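Danerstead Track Claims Leave Plenty Unanswered

Sep 19, 2024

DANERSTEAD Athletics Club says its runners are faster than they have ever been. The club put out a statement this week crediting its new coaching plan for a string of personal bests at the Herkunano Open in August.

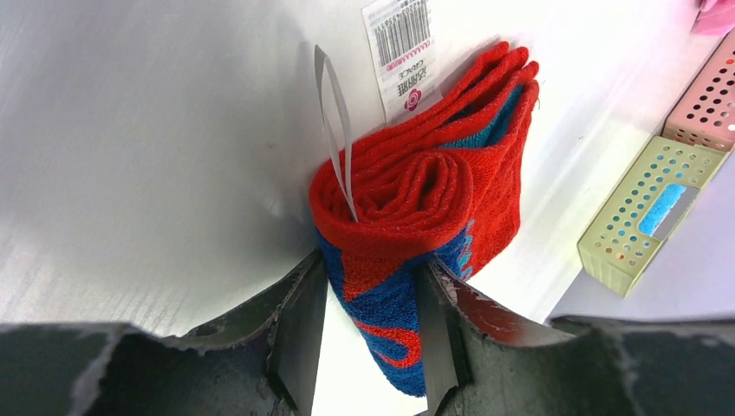
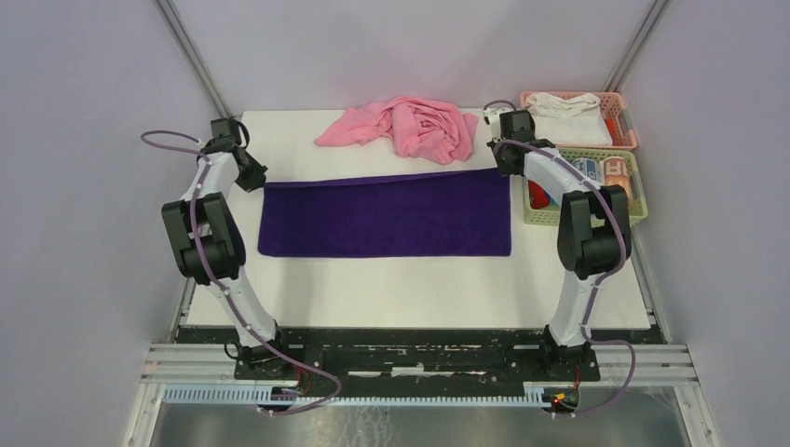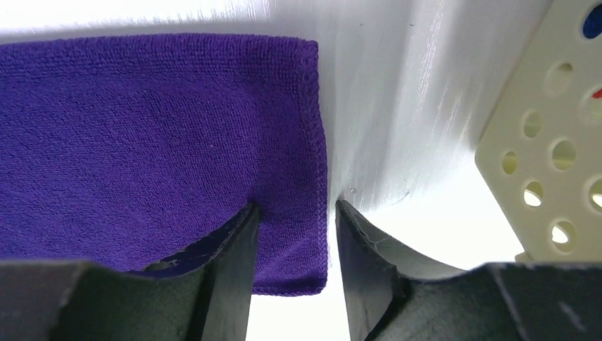
The headline name is Dumisani Magagula, who took the men's 800 meters by 3 meters and cut a big piece off his old best. It was a good run, and anyone who was there will say so. He sat in fourth at the bell, moved wide on the back straight and had the thing won before the final bend was over.

But the club wants us to believe the plan did it. Under the plan, athletes log something every day, 365 days a year, even if it is only a walk or a stretch. Magagula joined in the spring. That is a few months of logging, and he also grew up, changed events and got over a sore Achilles in the same stretch.

Then there is the wind. Herkunano's home straight is open at one end, and two of the sprint marks the club lists were set with no gauge reading on the results sheet. Those times may be fine. They may also not count for anything outside the club newsletter.

Feven Woldemariam, who coaches the distance group at rival club Skodumov, was polite about it.

"I'd like to see them do it again in the cold," she said. "Seven athletes had a good day. I have had good days too."

The gate was given as 784, which looks generous to those of us who had a whole row to ourselves by the women's 5,000.

Danerstead plans to charge other clubs for the program from next season – a detail saved for the last paragraph of its statement. No price was given. The next real test is the Nel Relays, where Magagula is down to run the anchor leg in the 4x400.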